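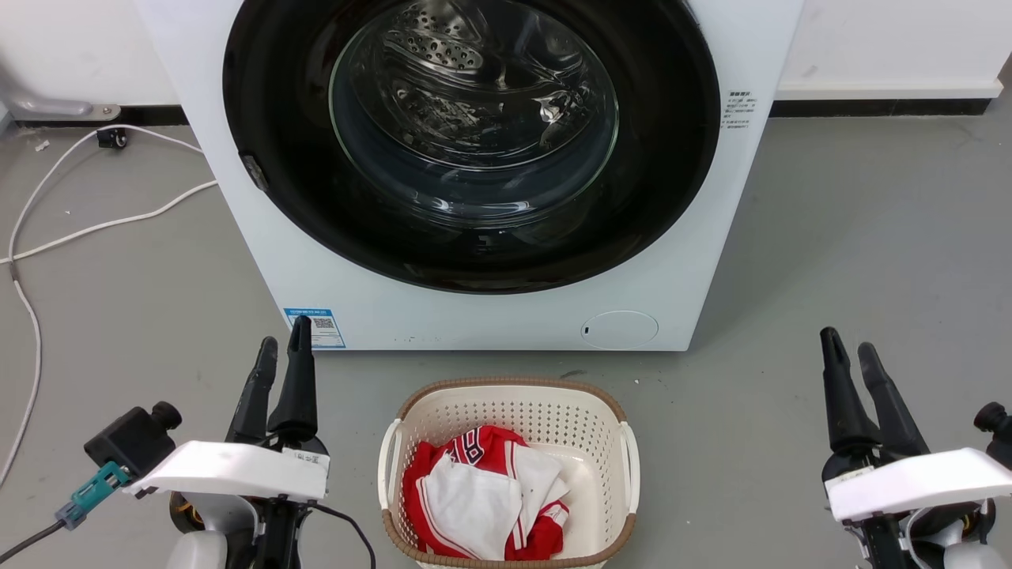

Cidaseo Begins Collecting Laundry Demonstrations for Two-Armed Robots

TRURNGATE – Cidaseo, a developer of software for two-armed service robots, has started a program to record household laundry tasks as training examples for its learning system. The work is being done at the company's Trurngate site, using a robot with two grippers, a laundry basket and a front-loading washing machine.

The program is named Trestelska. It covers six tasks: opening the washer door, moving clothes from a basket into the drum, closing the door, taking clothes out, placing them back in the basket, and picking up items that have fallen on the floor. Each task is recorded separately, and a smaller set of longer recordings joins several of them together.

Cidaseo has collected 2,932 recordings so far. Of those, more than 2,000 have passed review and been added to the training set. The others are still waiting for review or have been set aside for problems such as missing camera data or a late start.

In each recording, an operator controls both arms directly while the system stores the camera views, the position of every joint, and the opening and closing of the grippers. The learning system is then trained to predict the next movement from what the cameras see. It is not given a fixed path to follow, and the position of the basket is changed between sessions so that the system does not come to depend on one layout.

Cidaseo picked laundry for the first stage because clothing has no fixed shape. A jersey dropped in a basket can land in a great many ways, and a gripper that closes on one fold may lift the whole garment or only a sleeve. Operators are asked to work at a steady pace and to keep recording when a first grasp fails. Those second attempts are marked in the data and kept, as long as the task is finished.

Views from the head of the robot are stored along with views from cameras mounted at the wrists. The head view shows where the basket and the washer are. The wrist views are more useful at close range, when the grippers are inside the basket or the rim of the drum hides part of the garment from above.

Every recording gets a short written label, such as "put the jersey in the washer" or "take the clothes out and place them in the basket." Labels are written in everyday words by the operator at the end of the recording, then checked by a second person who watches it from start to finish. If the label and the recording do not agree, the label is corrected. If the recording stops before the task is done, it is left out of the main set and stored with the unfinished attempts.

The review tools were supplied by Teixeira, which also converts the files into a common format. Reviewers can play all camera views side by side and mark the moment when a garment leaves the basket or enters the drum. Teixeira will continue to provide support for the tools through the end of the program.

Sessions are limited to 30 minutes, after which operators change places or take a break. Cidaseo set the limit after early trials in which movements became less even toward the end of longer sessions. The garments are changed between sessions as well – sports jerseys, towels, socks and bedding are all on the current list.

No water or detergent is used in this stage. The program is limited to handling the clothes and the door, and the learning system is not being trained to select a wash cycle or use the control panel.

The next stage will add top-loading machines and baskets of different heights. Cidaseo also plans to record sessions under weaker lighting, which is common in basements and utility rooms. The first results from a system trained on the reviewed set are expected in September. Tests will use garments that do not appear in the training recordings.

About Cidaseo

Cidaseo develops learning software for two-armed robots that handle everyday objects. Its work covers data collection, recording review and testing, with a focus on cloth and other soft materials. The company is based in Trurngate.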